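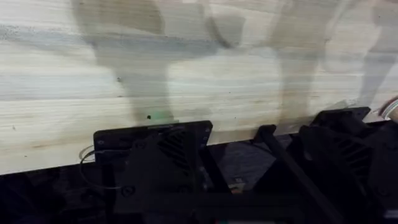
Care and upkeep of pale wood tabletops and boards. These answers cover the Drordale range of tops and worktable boards and apply to both the oiled and the lacquered version unless an answer says otherwise. Product codes are stamped on the underside, near the rear left fixing.

## Finish and identification

### How do I tell which finish I have?

Check the code. Tops ending in 52 are lacquered. Tops ending in 57 are oiled. If the code has been sanded off or covered by a bracket, put one drop of water on an area that gets little use and leave it for ten minutes. On lacquer the drop keeps its shape and wipes away. On oil it spreads a little and leaves a slightly darker patch that fades as it dries.

Do not test with solvent. Acetone and lacquer thinner damage both finishes.

### The surface has gray and tan bands. Is this a defect?

No. Bands of gray or tan running with the grain come from mineral content and growth variation in the tree. They go through the full depth of the board and will not sand out. We grade for structural faults such as splits and loose knots. Color variation along the grain is not a grading criterion and is not covered by the warranty.

Marks that run across the grain are a different matter. See the section on marks below.

### Will the color change?

Yes. Pale wood yellows under daylight. Most of the change takes place in the first year, and an oiled top changes more than a lacquered one. Objects left in one position leave a lighter patch underneath. Move lamps, mats and fixed equipment every few weeks during that first year if an even tone matters to you.

## Routine cleaning

### What should I clean it with?

A well-wrung cotton cloth and lukewarm water with a small amount of dish soap. Wipe with the grain, then dry with a second cloth. Standing water should be removed within a few minutes, especially at the edges — end grain absorbs far more than the face.

Avoid the following:

- scouring pads and melamine sponges
- bleach or ammonia cleaners
- silicone furniture polish
- steam cleaners

Silicone is the worst of these in the long run. It prevents new oil or lacquer from bonding, and removing it usually means sanding the whole face.

### How often does an oiled top need oil?

Every six months for a desk or dining table, every three for a worktable. Use Kalon hard wax oil in the clear version. Apply a thin coat with a lint-free cloth, wait 14 minutes, and buff off everything that has not soaked in. Keep the top clear overnight.

Lay used cloths flat outdoors to dry, or soak them in water before disposal. Cloths wet with oil can ignite on their own if left bunched up.

## Marks and damage

### There is a gray smudge on the surface. What is it?

Usually metal transfer or rubber. Bare aluminum and black rubber feet both leave gray streaks when dragged, and the streak follows the direction of travel. Try these steps in order and stop when the mark is gone:

1. Damp cloth with dish soap.
2. White vinyl eraser, light pressure, along the grain.
3. On oiled tops only, a gray non-woven pad with a little oil on it.

Before starting, move the lamp or stand where the light comes from another angle. We receive a fair number of photographs of smudges that prove to be shadows, particularly on tops lit from one side.

### What about small dark specks?

Run a fingernail over the speck. If it lifts, it is surface dirt. If it is flush and brown or black, it is probably a pin knot and part of the wood. If it is blue-black with a soft outline, suspect iron staining, which happens when steel particles sit on damp wood. Iron stains respond to a weak oxalic acid solution. Wear gloves and eye protection, rinse twice, and re-oil the area when it is fully dry. Do not use oxalic acid on a lacquered top.

### Can I sand out a scratch?

On an oiled top, yes. Start at 180 grit, finish at 240, and feather the area well beyond the scratch so that no hollow forms. On a lacquered top, spot sanding leaves a visible ring. Either refinish the full face or leave the scratch alone.

## Mounting equipment on a top

### Can I clamp or screw things to it?

Clamps are fine with a pad on each jaw. Tighten by hand only. For screws, drill a pilot hole and stay at least two inches from any edge.

### How should cables be run?

Leave enough slack that nothing pulls when equipment moves, and keep the cable off the working face where possible. Vinyl cable jackets contain plasticizers that can soften lacquer over months of contact.

## Spares and contact

### Where do I get touch-up supplies?

The Tovidora care kit, part 954, contains oil, two pads and an eraser. Lacquer touch-up is not included. Cheng supplies the lacquer to the trade in one-quart cans.

### Who handles warranty questions?

Khanyisile Cele handles claims for tops. Hsiu-ying Tam handles brackets, legs and hardware. Send the product code with one photograph of the whole top and one close-up, taken in daylight with nothing resting on the affected area. The desk is closed on Tuesday.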